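Notebooks > Narnetti bench > Kitchen chores

July, a little after 3 in the afternoon

Sponge and dish rack again, and I'm happy to be back on it after all that towel folding!

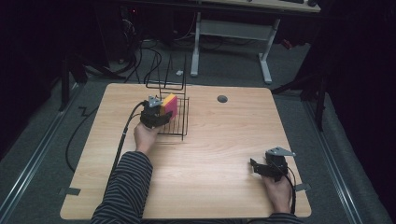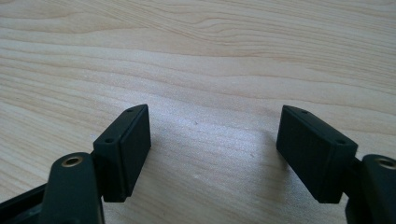

Can a machine tidy up after the dishes yet? My feeling today is nearly, on a good day, with a patient person standing by. Hjørdis Solberg wants 600 demonstrations before we train again and we have 167, so there's a way to go (and my shoulders know it). The sponge still strikes me as the right thing to learn on - it's soft, it forgives a clumsy squeeze, and yellow on one side and pink on the other makes it easy to tell which way up it went into the rack. The thin wires worry me more. Last week's policy kept catching a corner on them and then just pushing, poor thing.

Bjarke, could you try up to 50 with the rack turned the other way? I'd love to compare before we move on to cups.

Contact: Narnetti workshop, Closdale | Back to top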